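4.2 Open-day demonstration

The second deployment of the system took place during the open day at the Hustholm site on Sep 10, 2022. Unlike the bench trials in Section 4.1, the schedule was fixed by the host and the work area could not be closed to the public between runs. Visitors stood behind a waist-high barrier and were free to talk to the operator, Marama Treloar, while the arm was moving. Heather Maihi kept the run log and did not operate the equipment.

The task was the picking of small wire harnesses from a plastic case. It was chosen over the connector insertion task for two practical reasons: a failed pick can be repeated without replacing parts, and a complete attempt is short enough for a visitor to follow from start to finish. The control software was the Sisico build used in November of the previous year, with no change to the grasp planner and one change to the speed limit, which was lowered for operation near the public. The arm was calibrated before the doors opened and once more after lunch.

Over the day the system made 86 attempts in 7 sessions. The wrist camera recorded 3457 images, all of which were kept, including those taken while the arm was paused for questions. Attempts were ended by hand in 5 cases, each time at the request of the floor staff. These are reported separately in the log and are left out of the timing results.

Harnesses were placed by hand before each session, and visitors were allowed to choose the placement. This produced layouts that we had not used in the bench trials – in particular, harnesses set down in open curves with their branches pointing in different directions. Figure 6 shows the view from the wrist camera with two harnesses in the case and the fingers apart. 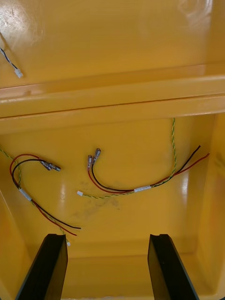
Figure 6. Wrist camera view of the yellow case during the open-day task. Each harness has red and black wires with crimp terminals, a twisted green-and-yellow pair, and a white tape label.

Grasp candidates were ranked by the same score as in Section 3, and the operator could reject the first candidate but could not edit it. Treloar rejected candidates mainly when they fell close to a terminal. Reflections were a second concern. The case is glossy, and the hall at Hustholm has overhead lights that we could not dim. We did not add a diffuser, as the Sheehan mount leaves no room for one at the wrist.

Visitor questions were noted in free text and were not coded. Most concerned speed and what the arm would do if a hand entered the work area. The stop function was therefore shown at the start of each session, before the first attempt, and that time is not included in the session lengths given in the appendix.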